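Went to the Medham open day, not sure what I saw
General Discussion > Shows, Visits and Demos

tillman_e
Posted 2023-05-16

Got back from the Medham open day and wanted to write it up while it's fresh. I'd signed up for the afternoon slot, which was the one with the home assistance demo. The invite said "see a robot help at the dinner table." That is a big promise and I drove 62 miles on the strength of it.

The talk beforehand ran long. Guilan Ding did most of it and she was good, very plain about what they work on and what they don't. Then a man from Travura, who I gather are paying for part of this, got up and told us the system had done 773 successful runs. I asked out of how many. He said he'd have to get back to me. I asked what a run was. He said "a complete task." I asked which task, and by then people were looking at me, so I sat down.

After that they took us through in small groups to where the arm is set up at the end of a dining table, with a flowered tablecloth and bowls and so on. 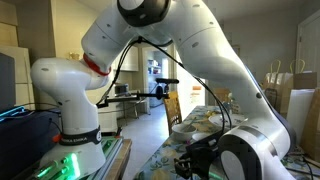
My group got maybe ten minutes. In that time it moved a bowl a short way down the table, put it back, and then did it again. Third go, it stopped above the bowl and stayed there until one of the staff pressed something. I asked whether it could do the same with a bowl that had soup in it and was told that was "on the roadmap."

I'm willing to be told I'm being unfair. But if you invite the public to see a robot help at dinner, I'd like to see some dinner.

----

katona_b
You are being a bit unfair. Moving a bowl when you don't know in advance where the bowl will be is hard. Did they put it in the same spot each time or did they let somebody move it?

----

tillman_e
Same spot, as far as I could tell. One lady offered to move it and they said they'd rather she didn't.

----

katona_b
OK, that's less good.

----

hala_at
I was in the morning group and ours was different. They let a kid shift the bowl and it still found it. Missed once, got it the next time. So either the afternoon crew were nervous or something went out of whack over lunch. I came away fairly impressed, and I went in expecting a sales pitch.

Agree about the Travura guy though. He gave us 773 too. Same wording, same smile.

----

rebane_fan
Anyone who thinks this is bad should have been at the Burkine thing in January. Two hours, no questions allowed, and the whole demo was a video. At least Medham had it plugged in.

----

tillman_e
"At least it was plugged in" is a pretty low bar.

hala_at, that's interesting about the morning. How far did the kid move it? I ask because there's a lot of difference between nudging a bowl over a little and putting it down on the other side of the table.

----

hala_at
About a hand's width I guess. I wasn't measuring. I take the point.

----

lajos.antal
I fix arms for a living (factory ones, mostly older) and I'd put the stop on the third go down to a force limit or somebody's software timing out. Either one is boring and fixable. What I'd want to know is who was allowed inside its reach. Was there tape on the floor? Did anyone have a hand on a stop button the whole time? You can't have "helps at the dinner table" and "please stand back" in the same brochure.

----

tillman_e
We were told to stay back, politely. I didn't notice tape but I wasn't looking at the floor. The staff member had something in his hand that I took for a stop button.

----

katona_b
Standing back is normal for a research setup with visitors in the room. I'd be worried if they didn't ask. Nobody is selling you this arm for your kitchen next week.

----

lajos.antal
Then the invite shouldn't read like they are. That's my only complaint. The engineers are probably fine.

----

rebane_fan
Did they give a price for anything?

----

tillman_e
No. The Travura man said it was "too early to talk numbers," right after talking one number for most of his slot.

I've emailed Guilan Ding with three questions: how many attempts went with the 773 successes, what counted as one, and how often a person had to step in. She'd said to write if we had more. I'll post whatever comes back.

----

hala_at
Ask her about the soup too.

----

tillman_e
Added it as a fourth.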